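Marking parts by hand, what works for me

I run a small shop out of my garage in Clerkamstead, and in June I finally got fed up with my lot numbers rubbing off. So I bought a used dot marker, the Flinden benchtop kind, and I've been fiddling with it ever since!

First thing, wipe the part with rubbing alcohol and let it dry for 2 minutes. Oil makes the pin skate, and your 3s come out looking like 8s. Then run a test on scrap from the same bar. I keep a coffee can of offcuts under the bench just for this.

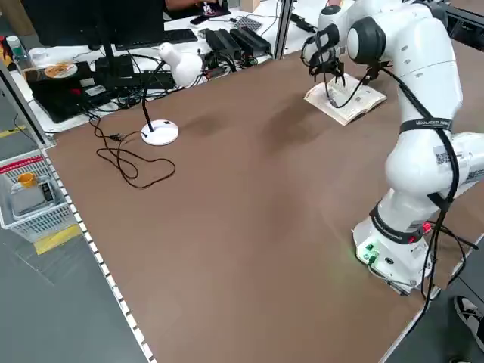
Iulian Avram wrote in to say he skips the scrap and puts masking tape over the real part, runs the serial number lightly through the tape, and checks the spacing before he commits. I tried it on over 30 brackets and it's a nice trick — just peel the tape before the real pass or the pin gums up.

Curved parts are harder. I set mine in a V-block and keep the text to 16 characters, dead center on the high spot. Any longer and the ends go faint on small pipe.
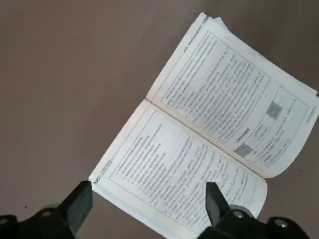
Also, write down your settings! Force, speed, letter height, what metal it was. I lost a whole evening redoing stainless tags with the numbers I use for aluminum (way too light). And if the counter resets when you cut the power, like mine does, jot down the last serial before you shut off.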